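Skenderley Dender Hand-Held Gripper Kit: Set-up Guide
Skenderley Technical Publications, January

2. Planning your order

2.1 Fix the task first. Write down the objects, the work surface and the number of people before asking for a quote.

2.2 Budget for grippers in pairs. A Dender pair costs 4000 and comes with one set of finger pads.

2.3 Put 500 aside for spare pads. Edges fray with use.

2.4 Allow 20 working days for delivery, or 10 for pads alone.

Note: Ki logging software is licensed per table. Order it with the grippers.

Caution: Do not mix Drinurer pads with Dender pads on one gripper.

2.5 Include soft packs and cloth in your trial objects. Both need replacing as they crease.

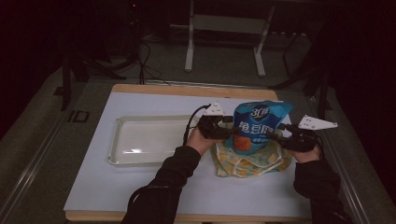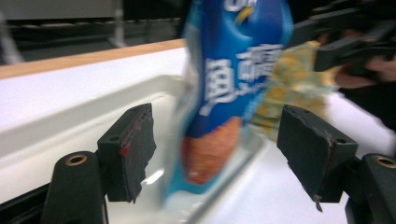
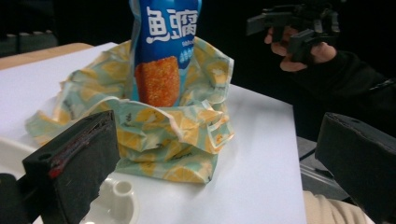
Fig. 4. Two-gripper work with a blue snack bag and a patterned item in yellow and pale green.

Related sections
1. What is in the box
3. Fitting the finger pads
4. Installing Ki

© Skenderley. Contact your supplier for spares. Back to top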